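Gollano Manipulation Software Programme
Progress report to the Prendex Fund
Reporting date: April 30, 2022

Summary

Work on the planning and control software has continued in line with the revised plan agreed in November. Two of the work packages due in this period are complete. The third, on perception in dark containers, remains open and will be carried into the next period.

Planning and control

The Marar planner has been rewritten so that the arm, the wrist and the gripper are treated as one body when a path into a drawer or bin is checked. The earlier version tested the gripper separately, and accepted paths on which the wrist came too close to the side walls. The new version was run against the full set of 2,496 simulated start positions. It returned no valid path in 874 of them, most with the target close to a wall, and these have been set aside for further study.

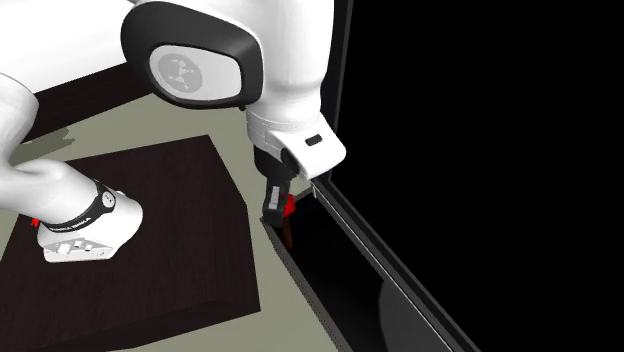
The time allowed for each planning request has been fixed at 800 milliseconds. Requests that exceed this limit are now ended cleanly and logged – previously they could hold up the whole queue. The change required a small alteration to the message format, and the interface document has been reissued.

Perception

The Hetik module estimates the position of an object from the simulated wrist view. Strongly coloured objects are separated well from a dark interior, but dim or narrow parts are often lost, and the estimated outline is then too small. The gripper itself may also hide part of the bin rim, which the module relies upon to fix the direction of the walls. A correction using the known joint positions is under test.
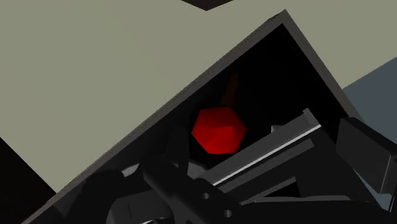 Simulated view of the gripper and a red faceted object inside the dark bin.

Matters for the Fund's attention

Spending is within the approved budget. The programme requests permission to move the delivery of the perception work package to November, with no change to the total grant. A revised schedule is attached as Annex 2.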